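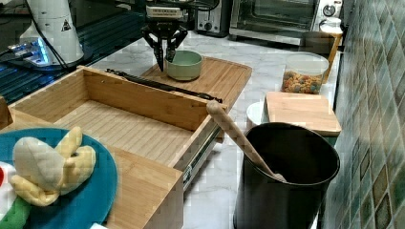 Photo: Radka Trajkovski

Gripper stops short of the bowl after I open the drawer. Calibration or something else?

Posted in Home builds and shared workshops, 3 April 2023
558 views

I have been building a kitchen arm at home since September. It is a Movitz six-joint arm with a two-finger gripper, driven from a small PC under the worktop. The job I have set it is dull on purpose: lift a bowl off a cutting board and put it in the drawer. I open the drawer by hand before each run.

With the drawer shut it does the pick nearly every time. With the drawer open it comes down to the left of the bowl, and the right finger ends up over the rim or touches it on the way down. The photo shows how it lines up with the drawer out. Sometimes it still gets a grip, sometimes it pushes the bowl across the board, and twice it has tipped it.

What I have tried so far:

Redid the hand-eye calibration with the printed board. The error it reports is the same as before.
Slowed the last part of the descent to a quarter speed.
Opened the fingers wider. Now it hits the bowl less but misses it more.
Swapped to a heavier bowl. No change in where it lands.

The position comes from the depth camera. I take the biggest cluster of points above the worktop height inside a box I set by hand, and use the middle of that as the centre of the bowl. The gripper then goes to one side of the centre by the radius of the bowl, so that one finger goes inside and one outside.

Power is a 24 V supply, shared between the arm and the gripper. The cables run up from the wrist to a hook on the ceiling. I did wonder if they were pulling on it, but I don't see why the drawer would make a difference to that.

I would like to avoid buying anything else this month if I can help it.

Radka Trajkovski
Trarkenbridge

tapiabench
Marked as helpful by the poster

I don't think it is your calibration. If the calibration were out, you would miss by the same amount with the drawer shut.

Look at your box. If it was set up with the drawer closed, there was probably nothing in the front part of it. Pull the drawer out and you have side walls, a back edge and whatever is lying on it, all in front of the board. If any of that is at or above your height limit, and close enough to the bowl to be joined to it, it counts as part of the cluster. The middle then shifts towards the drawer, and the arm goes where it is told.

To check this, save the points from one run with the drawer shut and one with it open, without moving the bowl. Print the centre for both. If the numbers differ, you have found it and can leave the arm alone.

If they do differ, do these in order:

1. Clear the long black rod off the back edge of the drawer. It runs across just where you don't want extra points, and thin shiny or dark things often give bad depth readings as well.
2. Pull the front of the box back so that it ends at the edge of the cutting board.
3. Raise the lower limit to a little above the top of the board. You only need the upper part of the bowl.
4. Stop using the middle of the cluster. Fit a circle to the rim and use the centre of that. A few stray points won't drag a circle far, and you get the radius without having to measure it.

I had the same trouble on a Tapia arm with a dish rack next to the target. Number 4 cured it, although it took me an evening to get the fit to behave when the gripper was blocking part of the rim. Take the reading before the arm moves in and you avoid that.

Put the wider finger opening back to what it was. You were making up for a wrong target with it.

old_solder

Could be the power supply. Sharing one between arm and gripper is asking for trouble. Put a 1000 µF capacitor across the gripper side and see if it improves. Mine used to twitch.

m.penhale

I would leave the supply until last, as a dip in voltage wouldn't know if the drawer was open.

One thing to add to the long answer. Check what the worktop is resting on. In my kitchen the unit moves very slightly when a full drawer is pulled right out, and the camera was clamped to the same unit. It was 2 mm at the camera, and a good deal more by the time it reached the target. If yours is fixed to the wall or the ceiling, ignore this.

Also, I use the Sendura rubber finger pads on glazed bowls. They don't help with aim, but the bowl slides less when one finger touches first.

Radka Trajkovski

Saved both sets of points as suggested. The centre does move towards the drawer when it is open, so it is the box. I have taken the rod away and pulled the front edge back, and will try the circle fit next. The camera is on the wall, so it isn't the unit moving.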